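Call for Participants: The Nellelik Sleep Diary Study

Posted Sunday, March 7, 2021

We are looking for adults who sleep badly, adults who sleep well, and adults who have bought something that was supposed to move them from the first group to the second. The last group is large, judging by the ads that follow me around the internet.

The study is run out of the Nellelik building on Rajput Street by a small team led by Babar Dogar. It asks a plain question. Do the things people do before bed, on the advice of magazines and apps and brothers-in-law, make any difference to how they sleep? We don't know. We have read a lot of papers that say yes, and most of them followed a handful of college students for a week and then stopped. We would like to follow a wider mix of people for longer and see what is left.

What we are not offering

Please read this part before the part about money.

We are not offering treatment. If you have been awake at three in the morning every night since November and it is wrecking your life, see a doctor, and don't wait for us. A diary will not fix sleep apnea. Neither will a tea.

We are not offering a sleep score. Several people who signed up for our pilot wanted a number each morning, and were annoyed when we wouldn't give them one. We have our doubts about those numbers. A watch that tells you that you slept poorly can make you feel tired on a day you would otherwise have felt fine, and we would prefer not to add to that.

We are not selling anything, and we don't have a product waiting at the end. The study is paid for by the Hareck Fund, which does not make mattresses, pills, lamps, blankets, or apps. We checked. You are welcome to check too, and we will send you the funding letter if you ask for it.

What you would do

The study lasts 4 weeks. Each morning, within an hour of getting up, you fill in one page of a paper diary. It asks when you went to bed, when you think you fell asleep, how often you remember waking, when you got up, and how you feel. It also asks what you ate and drank after dinner. Yes, wine counts. Yes, one glass counts.

For the first 2 weeks you change nothing. This is harder than it sounds. People who join a sleep study tend to start behaving like people in a sleep study: they put the phone in a drawer, they skip the coffee, they go to bed at ten. Please don't. If you normally fall asleep on the couch with the TV on, fall asleep on the couch with the TV on. We need your ordinary nights, and tidy ones are no use to us.

For the second half you will be put in one of three groups. The first group goes to bed at a fixed time. The second gets up at a fixed time, weekends included. The third is handed a full set of popular bedtime advice, which covers warm baths, dim lights, no screens, and a breathing exercise that I find irritating. You don't get to pick your group. Every study like this loses people at that point, because they came hoping for one thing and got another. If you already know you would quit over being told to get up at six thirty on a Saturday, save us both the trouble.

You will come in twice, once at the start and once at the end. The first visit takes up most of a morning. We go through the consent form, measure your height, weight and blood pressure, and have you do a reaction test on a computer. The test is dull. It is meant to be dull, so that we can see how well you pay attention when nothing is happening. The second visit is the same, plus a conversation about how the whole thing went, which we record with your permission.

You will also wear a motion band on your wrist at night. It is called the Deleo band and it has no screen. We can't say it measures sleep, whatever the box says. It measures whether your arm moved. We use it mainly to see whether the times in your diary look right, and where the diary and the band disagree we will usually want to hear from you before we believe either one.

Who can take part

You need to be at least twenty-one and able to read and write in English well enough to keep the diary. You need to sleep at the same address most nights. You don't need to have trouble sleeping.

We can't take people who work night shifts or rotating shifts. We're sorry about this, as they are the people with the most to complain about, but their nights need a study of their own. We also can't take anyone who is pregnant, anyone with a child under a year old, or anyone who started or stopped a prescription sleep medicine in the past couple of months. If you take melatonin or something herbal, tell us. It won't rule you out. It will go in your file, and you will be asked to keep doing whatever you were doing.

Couples who share a bed may both apply, but only one of you can be accepted. Snoring partners, dogs and radiators are all allowed. There is a page for them in the diary.

Money

We pay at the end of the second visit. You get paid for each diary page you turn in and a flat amount for each visit, plus your bus fare or parking. The rates are on the consent form, which you will have in hand before you agree to anything. There is no bonus for finishing with a perfect diary, and that is on purpose. In our pilot we did pay a bonus, and we got a suspicious pile of diaries filled out in the same pen, in the same sitting, with every bedtime on the half hour.
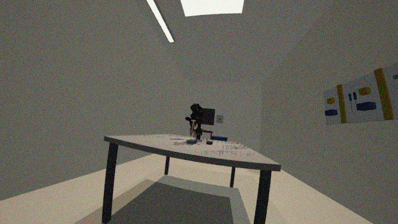

If you miss a morning, leave the page blank. A blank page tells us something. A page you made up on Thursday about Monday tells us something too, only we won't know it's wrong, and then it goes into an average and somebody quotes it in a magazine. You won't lose your place in the study over blank pages. You will lose the payment for that page and nothing else.

What happens to your information

Your diary gets a code in place of your name. The list that connects codes to names stays on paper in a locked cabinet, and we shred it once the payments are done. Band data goes onto a computer that isn't on the network. We won't share anything with your employer or your insurer. If somebody asks us to, we will say no and let you know they asked.

When we are finished, the results get published whatever they say. If the warm bath does nothing, we will write that the warm bath does nothing. If it turns out I have been unfair to the breathing exercise, I will have to write that too, and Babar has promised to read it out loud at the staff lunch. Everyone who takes part gets a plain summary by mail, a few pages long, without the statistics unless you want them.

You can quit at any time, without giving a reason, and you'll still be paid for what you have done up to then. You can also ask us to throw your pages out, as long as you do it before the name list is shredded. After that we can't tell which pages are yours.

Questions we would ask if we were you

Who gets to see the results before they are published? The team does. Hareck sees them on the same day the public does.

Is the study big enough to find anything? Maybe. It is big enough to find a large effect, if there is one. If the effect is small we may miss it, and we will say so in the summary.

Has the plan been looked at by an ethics board? Yes, and the approval letter is pinned up by the front desk. Ask for a copy if you want one.

How to apply

Call the Nellelik front desk and ask for extension 2128, or stop in and pick up a form. Leave your name, a phone number, and the best time of day to reach you. Please don't tell us about your sleep in the message. We'll ask about it on the phone, in the same order for everyone, and it works better if you haven't already rehearsed it.

We call people back in the order they apply. If all the places are gone when we reach you, we will say so, and you can decide whether to stay on the list for the next round.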